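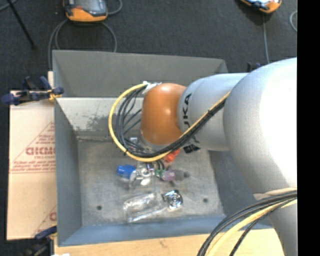
빈피킹 실습 세트 대여 안내 (동아리·대회·졸업작품용)

홈 | 장비 목록 | 대여 신청 | 대회 자료실 | 자주 묻는 질문 | 로그인
검색어를 입력하세요 검색 상세검색

품명: Cernard 빈피킹 실습 세트
분류: 로봇 / 집기 실습 / 학생팀용
대여 단위: 팀당 한 세트
상태: 대여 가능 (10월 대회 기간은 예약 밀림, 미리 신청 바람)

간단 소개

통 안에 섞여 있는 잡동사니를 로봇팔로 하나씩 집어내는 과제용 세트. 작년까지는 동아리에서 각자 통 구하고 물건 모으고 했는데 팀마다 조건이 너무 달라서 점수 비교가 안 됐음. 그래서 세트로 묶음. KUKA 팔 쓰는 팀 기준으로 설명 적었고, 다른 팔 쓰는 팀은 아래 호환 항목 먼저 볼 것.

수업에서도 씀. Foltstead 로봇 캡스톤 수업 후반부 과제가 이 세트 그대로임. 수업 기간엔 동아리 대여 수량 줄어듬.

구성품

- 회색 금속 통. 얕고 위가 트인 형태, 벽이 안쪽으로 경사짐. 바닥 긁힌 자국 있음, 사용에 지장 없음
- 집기 대상 물품 한 봉지. 색깔 있는 플라스틱 부품, 금속 피팅류, 반짝이는 원형 금속, 투명한 것 섞여 있음
- 파란 클램프
- 케이블 정리용 타이
- Asard 집게 어댑터 판 + 볼트
- 점수표 양식 (인쇄본)

로봇팔, 제어기, 카메라는 세트에 포함 안 됨. 문의가 제일 많은 부분이라 다시 적음. 포함 안 됨. 팔은 실습실 것 쓰거나 팀에서 준비.

칸막이 판도 미포함. 포장 박스 골판지 잘라서 통 옆에 세우고 클램프로 물리면 충분함. 글씨 인쇄된 박스도 상관없음.

대여 조건

대여 기간 30일, 한 번 연장 가능. 뒤에 대기팀 있으면 연장 안 됨.
팀원 최소 4명. 안전교육 이수자 한 명 이상 반드시 포함.
지난 학기까지 이 세트로 기록된 집기 시도가 3,266회. 로그는 대회 자료실에 올려둠. 학습용으로 받아가도 되는데 보고서에 출처 표기할 것.

호환

어댑터 판은 Asard 소형 집게 전용. 다른 집게는 구멍 간격 안 맞을 수 있음, 신청 전에 도면 확인. Manolakis 흡착 컵은 따로 신청 (별도 품목). 흡착으로 투명 봉지 집으려는 팀이 매년 있는데 구겨진 면에서 공기가 새서 잘 안 됨. 집게랑 번갈아 쓰는 팀이 성적 좋았음.

설치 순서

1. 작업대 위 비우고 통을 팔 닿는 범위 안에 놓기. 통 네 모서리 다 닿는지 저속으로 먼저 확인
2. 칸막이 세우고 클램프 조이기. 손으로 밀어봐서 흔들리면 하나 더
3. 손목 쪽 케이블 여유 확인. 너무 짧으면 손목 돌릴 때 당겨지고, 너무 길면 통 안 물건에 걸림. 타이로 한 군데만 묶고 나머지는 곡선으로 남겨두기
4. 집게 장착 후 빈 통에서 하강 테스트. 바닥 높이 값 꼭 팀에서 다시 잴 것. 전 팀이 쓰던 값 그대로 넣었다가 바닥 찍은 사례 있음
5. 물품 넣고 통 한 번 흔들어서 섞기
6. 비상정지 눌러보고 시작

점수 방식 (교내 대회 기준)

한 라운드 9분. 집어서 밖으로 옮긴 물품만 인정. 떨어뜨린 건 통 안이면 재시도 가능, 통 밖이면 무효. 사람이 손 넣으면 그 라운드 종료. 투명한 물품과 반짝이는 금속은 가산점 있음, 깊이 카메라가 잘 못 잡는 물건들이라 그럼. 자세한 배점은 점수표 뒷면.

준비 시간은 라운드에 안 들어감. 단 물품 배치는 심판이 함. 팀에서 건드리면 다시 섞음.

써본 팀 후기

"경사벽 쪽에 붙은 물건이 진짜 안 집힘. 손목 각도 기울이는 코드 따로 짰어요. 그거 하고 나서 점수 확 올랐음"
"조명 바뀌면 반짝이는 거 인식 다 깨짐. 저녁에 튜닝하고 오전에 대회 나가면 망합니다"
"물품 종류는 괜찮은데 봉지가 금방 찢어져요. 여분 좀 넣어주세요"

-> 여분 봉지는 다음 학기부터 넣을 예정.

반납할 때

물품 목록표랑 대조해서 봉지에 담아오기. 작은 피팅류 분실이 제일 많음. 통 안쪽 테이프 자국 닦아서 반납. 클램프 고무 빠졌으면 말해주세요, 변상 없음. 어댑터 판 휘어진 건 변상임.
반납은 실습실 안쪽 선반, 오후 5시 전까지. 늦으면 다음날 처리되고 연체로 잡힘니다.

신청

대여 신청 메뉴에서 팀 이름, 사용할 팔 기종, 집게 종류, 희망 시작일 적기. 기종 안 적으면 반려. 수업 과제용은 신청서에 '수업'이라고 표시해주세요. 승인 문자 오면 수령하러 오면 됨.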